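December, late

Dress rehearsal tomorrow, so an early night was the plan and it is now gone eleven.

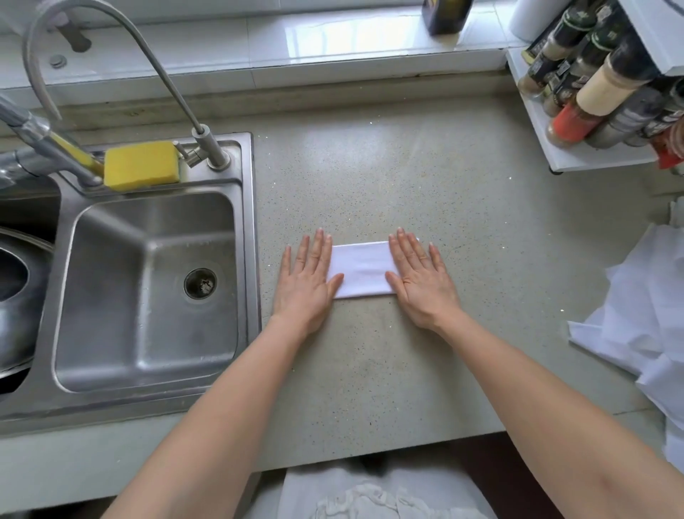 White cloth, folded, on the worktop.

Spent most of the evening with the Brannigan record again. I have to write the programme notes for the choir's winter concert and two of the songs we are doing come from it, so I can't get away with the paragraph I wrote last year. I played side one straight through, then side two, then went back to the third track, Farnis, four times.

I had it down as their weak album. It came out in 89 and I bought it in 90, second-hand, with someone's biro on the sleeve. At the time I thought the drums were too big and the singing was buried. The drums are still too big. But the harmonies on Farnis are very good, and I had never noticed that the low voice drops out for the whole of the second verse and only comes back on the last word. Our arrangement has the basses humming all the way through that verse. I think we should cut them. They won't like it.

Callia is the other song and I am less sure of it. On the record it is just under three minutes and it feels right. We take it slower and it drags. Aurora Neves, who did the arrangement, wants the slow tempo so that the words come over, and she has a point, as the hall swallows consonants. I said I would try it her way tomorrow and not argue until after. Wrote that on the score in pencil to remind myself.

Practised my own part for an hour. The jump in bar 19 of Callia is still bad. I get it if I breathe before the word and miss it if I breathe after, and the phrase only makes sense if I breathe after. Tried it sitting down, standing up, and walking up and down the hall. Sitting down was best, which is no help as we stand.

Also listened to the Trakier record that Paul lent me, because he will ask. It is fine. Two good songs at the start and then a lot of guitar. The singer has a lovely plain voice and they keep putting echo on it. I liked the last track, which is only her and a piano, and I would have liked a whole record of that. Will give it back on Christmas Eve and say I liked the last track.

Notes are at 400 words and are meant to be 250. The paragraph on the drums can go, I suppose, since we have no drums.

Things for tomorrow: black folder, pencil, throat sweets, the spare copies of Farnis for the altos (two of them have lost theirs again). Doors for us at six, warm-up at twenty past. There are 20 of us if the tenors are all well, and one of them was coughing at the last practice. Must ask whether the piano has been tuned. The top end was sour last time, and Callia finishes up there with nothing else playing.

Rain all day. Did not go out except for milk. Bed now, and no more Farnis, though I have had the chorus in my head since tea.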